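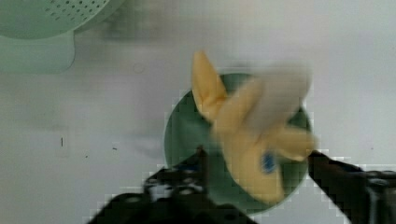
Banana on the green plate, wrist cam, Saturday.

Well, the spreadsheet is open again. I told myself I'd have the equipment list finished before lunch and it's now ten to four, I've had three coffees and the total is still in red. So I'm writing this instead, which at least feels like work!

Where things stand. We've got the money for the second arm, that's locked in and I'm not touching it. What I haven't sorted is everything that goes on the end of it, and around it, and under it. Fingers, cameras, cables, the bench, spares. I always forget spares. Last year I budgeted for one set of fingertips as if they were going to last forever, and then spent the whole winter begging for a bit here and a bit there out of the consumables line. Not doing that again.

Zalstead came back with their quote for the gripper fingers and it's $197 a pair, which made me wince a little (I had them down as cheaper, don't know where I got that idea from). Ondell do a softer one for $55 a pair, but you need their mounting plate, and the mounting plate is on back order until August, and I'd want to see a pair in my hand before I put ten of them on an order form. I've written to ask if they'll post a sample. If they say yes I'll be very nice about them forever.

The thing is, I keep going back and forth on whether soft toys are even a fair test for choosing fingers. The plush banana squashes. You can come at it a bit wonky and the fabric gives, and you still get a grip on something, a bit of peel if nothing else. The colander is a completely different animal, all rim and curve and hard plastic. And plates! Plates are my nemesis. A thin rim flat on a table is a horrible thing to ask two chunky fingers to pick up. If I buy for the banana I'll regret it by spring, and if I buy for the plate I'll be paying Zalstead prices for the lot. Maybe one good pair for each arm and the cheap ones for practice days? Must put that as a separate line and see what it does to the total.

Cameras next. I had a good squint at the wrist view today and I reckon that's where I'd spend the extra if I had any. When something's moving it goes to mush. The top of the banana pretty much melts into the white table, and the edges of the fingers come out in little steps like an old video game. You can still see the blue label clear enough to know which side you're looking at, so it's not hopeless, but I'd love a camera with a faster shutter and a link that doesn't squeeze the picture so hard. Damgaard have one I like the look of. It's small, it's light, and the price is on a "contact us for pricing" page, and we all know what that means. I've contacted them for pricing. Sigh.

Also the table itself. White was my choice and I'll own that, I thought it would make everything stand out, and it does for the green stuff. Pale yellow on white, not so much. A darker mat costs next to nothing compared with everything else on this list, so that's going in at the top where I can feel good about it. It'd cover up the marks as well.

Tromura want us on the service plan. I read the whole thing this morning (nine pages, tiny print) and I still couldn't tell you whether it covers the cables. Cables are the only thing I've ever had to replace in a hurry. I've put a question mark next to it and highlighted the question mark.

What I should do is split the list in two, stuff we need before the second arm arrives and stuff that can wait. Mounting hardware, mat, one set of decent fingers and a spare, an emergency stop within reach of where I sit, all before. Camera after, unless Damgaard surprise me. More objects can wait too, though I did see a set of plastic fruit at the op shop and was very tempted. Didn't buy it. Might go back.

Oh, and freight! I haven't put freight in at all. Every single quote is ex freight and there's GST to check on two of them. That's going to knock the lot sideways again, isn't it. Right, kettle on, then another go at the spreadsheet before tea. If Ondell haven't written back by midweek I'll ring them.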